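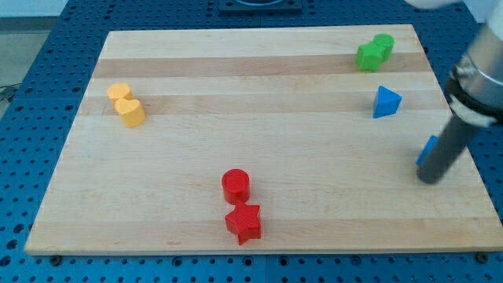

Fig. 4. Small blocks in four colours on a light wooden board.

Section 3: Painting your shoes with the Jaltell leather colour kit

Revised May 2018. Text by Lộc Hầu, Holteo workshop.

Please read the full section before you open the first bottle. The kit is made for smooth leather trainers. It can also be used on smooth synthetic leather, but then the colour will crack earlier at the toe, where the shoe bends. Do not use it on suede, nubuck or mesh. For canvas shoes, see Section 5, where the paint is thinned with the Simley fabric medium.

3.1 Before you start

Work in a room with an open window. The best room temperature is 22 degrees. In a cold room the paint becomes thick and leaves brush lines, and in strong sun it dries on the brush before you can spread it.

1. Take out the laces and, if possible, the insoles.
2. Brush away dry dirt, also from the stitching and the edge of the sole.
3. Fill the shoe with paper until the creases on the toe are almost flat. Do not fill it so hard that the leather stretches.
4. Put masking tape on the sole edge, the lining, and every part which must keep its old colour. Press the tape down with your nail.

Note: Cheap tape can pull off paint from a part you have already finished. Use the narrow tape from the kit, or stick your own tape on your trousers once or twice first to make it weaker.

3.2 Removing the factory finish

New shoes have a thin clear finish. If it stays on the leather, the paint will sit on top of it and come off in small pieces.

1. Put on the gloves.
2. Wet a cotton pad with the preparing liquid. The pad should be damp, and it should not drip.
3. Rub one panel at a time in small circles. When some colour from the shoe comes onto the pad, the finish is opening.
4. Change the pad when it is dirty.
5. Leave the shoe until the leather feels dry and a little rough.

Caution: The preparing liquid burns easily. Keep it away from flames, heaters and cigarettes. If it gets into your eyes, rinse with plenty of clean water and see a doctor.

Caution: Do not rub over printed logos or glued edges. The liquid can dissolve both.

3.3 Mixing a colour

Each bottle holds 70 ml. This is normally enough for one pair when only some panels are painted. If you want to change a complete pair from black to white, buy a second white bottle at the same time.

1. Shake the bottle well, then wait for the bubbles to go up.
2. Pour a little paint in the mixing cup. Start with the lighter colour and add the darker one in drops.
3. Test the mix on the leather sample and let it dry. The dry colour is a bit darker than the wet one.
4. Mix enough for both shoes. It is very difficult to find the same colour again later.

Note: Yellow and orange are weak over dark leather. Paint a thin white layer first. The Lò colours, sold separately, contain more pigment and usually do not need it.

3.4 Painting

1. Dip only the tip of the brush.
2. Paint the first coat very thin, with long strokes in one direction. It will look uneven and the old colour will show through. This is correct.
3. Let the coat dry until it does not feel cool or sticky.
4. Paint the next coat in the other direction. Most colours need 3 coats, dark colours often only 2.
5. Remove the tape slowly, while the last coat is still a little soft. Pull it back over itself at a low angle.

If you see a mistake in wet paint, wipe it with a damp cotton bud. If the paint is dry already, wait until the end and cover it with a small brush.

Do not use a hairdryer on the hottest setting. The surface closes, the paint below stays wet, and you will get wrinkles.

3.5 Clear finish

1. Stir the finish, do not shake it. Shaking makes foam.
2. Put on one even coat with the sponge. Matt and gloss finish can be mixed with each other.
3. Leave the shoes for one night before you put the laces back.
4. Wait three days before wearing them, and keep them out of rain for the first week.

Wash the brushes with warm water and soap immediately after use. For cleaning and small repairs of painted shoes, continue with Section 4.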